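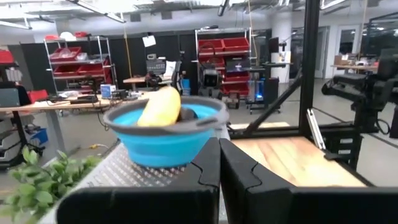
The mono tapes of the Pivby sessions were in better shape than expected, according to Thitima Hemmin, and needed only light repair before transfer.

27 January 2026. Grundura will reissue the compilation "Fröhlich" by the vocal group Gitent in February, on vinyl and as a download. The vinyl edition is limited to 491 numbered copies and plays for 40 minutes.

The running order follows the first pressing, with 3 alternate takes added at the end of side two. All tracks were transferred from the mono masters. No stereo mixes have been used. The sleeve reprints the original liner notes, with corrected songwriting credits and recording dates.

Press copies and track listings: Tarmo Ķēniņš, Grundura.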